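Saturday was toast day again. Abla Nseir and I have been collecting examples for the bread task since March, and we finally have 310 good ones. The plan at Pedton is to get to 1732 before we train anything serious.

Each example is short. One of us drives the arms, the other watches the recording and types in a note. We use the view from above plus the close views at the hands.

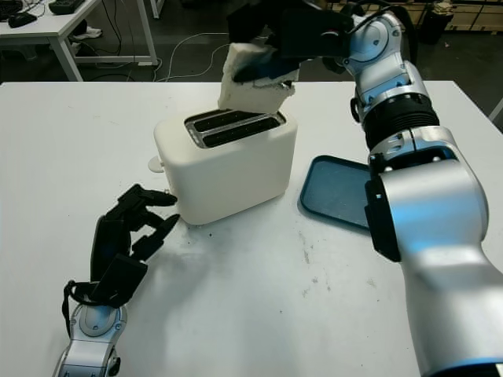
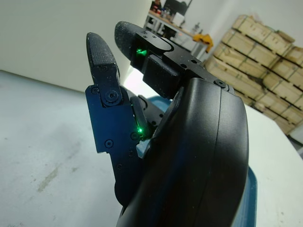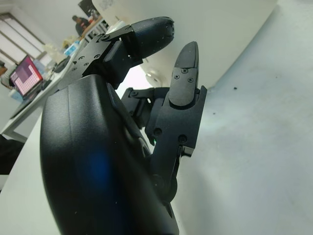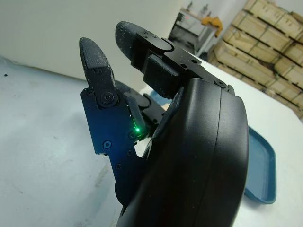
Abla is better at driving than I am. I rush the grip and the bread tears, and I used to delete those runs. Now we keep them in their own folder, named Rustden after her old street.

We change the starting spot of the toaster every 50 runs - not by much, maybe the width of a hand. Our first model only knew one spot and missed everywhere else.

Next week we try bagels. I still need to fix the clock on the second computer, which drifts by 3 seconds a day.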